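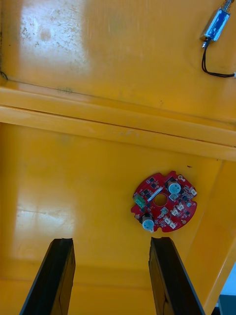 Section 4. Creating and Publishing a Profile Page

Use this section to add a new person to a Demarum celebrity site. It covers actors, singers, comedians, athletes, TV hosts and authors. For bands and duos, see Section 6.

You need an Editor or Senior Editor login. Contributors can save a profile as a draft but will not see the Publish button.

4.1 Before you start

Search for the person under every name they have used, including stage names and married names. Demarum does not merge duplicate profiles. If two pages exist for one person, the older one has to be kept and the newer one redirected by hand (see 4.6).

Have at least two sources open. An interview with the person counts as one. Another biography site does not count, even if it lists its own sources.

4.2 Enter the basic facts

1. From the left menu, choose People, then New Profile.

2. Type the name the person is best known by in Display Name. Type the full birth name in Birth Name only if it is different.

3. Pick up to three professions. The first one you pick appears under the name at the top of the page and decides which list the profile goes into.

4. Enter the date of birth. If you have the year only, leave the day and month blank. Do not enter January 1 as a placeholder – the site will show it as a real birthday and put the person on the birthday page.

5. Enter the place of birth as city, then country.

6. Click Save Draft.

Note: Age is worked out from the date of birth and changes by itself. Do not type an age into the biography text.

4.3 Fill in the Quick Facts box

The Quick Facts box has 15 fields. Only Display Name, Profession and Nationality are required. Any field left blank is hidden on the public page.

1. Open the Quick Facts tab.

2. For Height, enter centimeters. Feet and inches are filled in for you.

3. For Marital Status, choose Single, Married, Divorced, Widowed or Not Public. Use Not Public when the person has not spoken about it.

4. For Spouse, enter the name as the couple uses it. If the spouse has a profile, start typing and pick the name from the list to link the two pages.

5. For Children, enter a number. Names go in the biography, and only if a parent has shared them in public.

Caution: Never enter a home address, a school or a phone number in any field. Drafts can be seen by all 47 accounts on the standard plan.

4.4 Write the biography

The biography is split into Early Life, Career, Personal Life and Awards. Awards can be turned off.

1. Write the Short Summary first. It can be up to 73 words and appears in search results and on list pages.

2. Fill in each part in order. The whole biography can hold 3,333 characters. The counter turns orange when you are close to the limit and red when you are over it.

3. Add a source to each paragraph with the Cite button. Paragraphs in Personal Life cannot be saved without one.

Note: Text pasted from a word processor may bring in odd spacing. Use Paste as Plain Text from the Edit menu.

4.5 Preview and publish

1. Click Preview and check both the desktop and phone views. Long birth names sometimes wrap badly on the phone view.

2. Choose a theme. Hartley has the Quick Facts box on the right, Grumau has it at the top.

3. Click Publish. The page goes live after the next refresh. To hold it for later, click Schedule and pick a date.

Sites on the Grikville server refresh once an hour. All others refresh right away.

4.6 Redirecting a duplicate

1. Open the newer profile and copy anything worth keeping into the older one.

2. On the newer profile, choose Settings, then Redirect.

3. Pick the older profile from the list and click Confirm.

Caution: A redirect deletes the newer profile's edit history – this cannot be undone.

Section last revised August 30, 2019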